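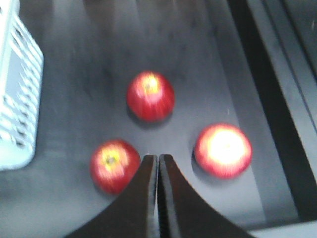 What can a student team teach a robot arm to do in one school year?

Less than the flyer says, going by the open evening at Sketport in July, though what they have done is real enough. The flyer promised "kitchen-ready automation." I saw an arm that picks up apples, some of the time, and a group of students who were a good deal more careful in their claims than whoever writes the flyers.

Sketport is the training annex of the technical college in Ganeck, a twenty-minute walk from the bus station if you don't take the wrong side of the canal, which I did. Doors opened at 7 and the line was already out to the bike racks. They hand you a paper badge, a map with the rooms numbered in an order I never worked out, and a coupon for coffee that the coffee stand had not been told about.

The first stop is a talk. I have sat through a lot of these and this one had the usual problem, a video with music over it in which every grasp goes perfectly. The figure on the slide was 1,000 recorded attempts. I asked how many of those had ended with the apple where it was supposed to be, and the answer was that the team was "still sorting the labels." Later, in the lab, one of the students told me without any fuss that they had been through 366 of them so far and wouldn't quote a rate until the rest were done. I'd have put that on the slide.

The lab itself is up two flights and was too warm. The project is called Lurnetti, and it runs as a class in the fall and a club after that, so the people who stick with it are the ones who like it. The job they set themselves sounds like nothing: apples on a table, a basket at the side, put the one in the other. Every apple has to be found by a camera that rides along with the gripper, and the students were frank that this is where their trouble comes from. When the arm moves quickly the picture smears. When the ceiling lights catch the skin of an apple, the top of it goes white and the software has to guess where the middle is. Slow the arm down and the smear goes away, but then visitors get bored and wander off to the welding booths. They ran it fast for us.

I watched 3 rounds. In the first, an apple went into the basket neatly and people clapped. In the second the fingers closed on the side of one and pushed it across the table. The third was stopped by hand before it got anywhere, and a student typed for a while with her back to us. The host called this "a great learning moment," a phrase I would happily retire. The student, when she turned around, said the arm had the height wrong. I preferred her version.

My bigger doubt is about what the class is for. The sponsor, Engström, had a banner by the door and a table of pens, and the man at the table talked about warehouses. The students talked about lighting, and about file names, and about whether a bruised apple counts as a success. They have a long argument running on the whiteboard about that last one. It seemed to me the best thing in the building, and it wasn't on the tour. If a company wants apple pickers it can buy them. If a college wants people who will stand in front of strangers and say "we don't know yet," it may be getting somewhere, but then it should stop printing "kitchen-ready" on things.

Would I send a teenager? To the club, yes, if they can stand repetition. Ask first how much of the year is spent on the arm and how much on sorting recordings, because I got two different answers. The open evening I'd call worth an hour. Skip the talk, go straight upstairs, and stand on the window side of the table, where you can see the laptop as well as the arm. Bring your own coffee.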